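3. How the ballot question reached the voters

3.1 Setting and records

Disbridge is a river town with a council of eight members, and for most of its history the council chose the mayor from among themselves. In the spring of the election year, a petition asked for a direct vote on the office. We were lucky with this case. The town clerk's office kept every signed sheet, every mailed notice and every minute of public comment, and let us copy all of it. Few towns of this size leave such a rich trail, and we spent many happy weeks in it.

The petition carried 2199 valid signatures. We matched each one to the voter file, which gave us street, age and turnout history for every signer. We then coded 263 public comments, spoken or written, that the council received before the final filing date. Two readers coded each comment separately. Where they disagreed, Hammad Talpur read the comment a third time and his reading was used.

3.2 Who signed, and where

Earlier work on local petitions leads us to expect that signers will look like regular voters: older, settled, and used to council business. The Disbridge signers did not fit that picture, and this was the first real surprise in the data. Many had skipped the last two council elections. They were clustered on the east bank, in the streets behind the old Merkevier mill, where turnout in local races had been low for years. These were people who had stayed home when asked to pick council members and yet came to the door, pen in hand, when asked whether they should pick the mayor.

We find this very encouraging for the study of local participation. Low turnout is often read as lack of interest. On the east bank, at least, there was plenty of interest in the question of who runs the town – it had simply never been on the ballot in a form that people cared to answer.

The mill streets also differ in their mix of work. Older residents there mostly worked at Merkevier, while younger ones are more likely to be employed in newer shops doing light assembly and machine work. We coded occupation from the voter file where it was given and left it blank where it was not. The blanks are spread evenly across the two banks.
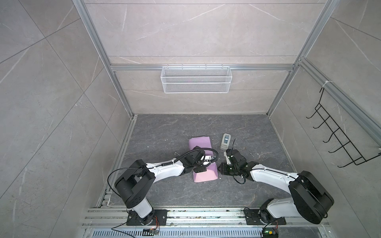

Figure 1. Two robot arms at a shared work surface, with a pink foam block near the middle.

Occupation turned out to matter less than we had guessed. Once street and age are taken into account, signers in the newer trades and signers from the older ones look much the same. What did matter was whether a neighbor had signed first. The sheets are numbered and the lines are in order, so we can follow a canvasser down a block, house by house. A signature at one door made a signature at the next door more likely, and the effect faded quickly beyond that. We had hoped to see something like this, but we did not expect it to show up so clearly in paper records.

3.3 What people said to the council

The comments tell a second story, and a livelier one. Supporters rarely talked about the powers of the mayor. They talked about being able to name the person in charge. One speaker told the council, "I know who drives my bus and who teaches my kids, and I'd like to know who I put in that chair." Opponents were more technical. They worried about a mayor and a council pulling in different directions over the budget, and several pointed to the long dispute over the Sakamoto bridge contract as a warning.

Interestingly, both camps used that same dispute. For opponents it showed that the council already had trouble agreeing and would only do worse with a rival across the hall. For supporters it showed that no single person could be held to account. Tainá Brito first noticed this overlap while coding the written comments, and it led us to add a separate code for shared events used in opposing ways. We return to that code in Section 4, where we compare the comments with the December precinct results.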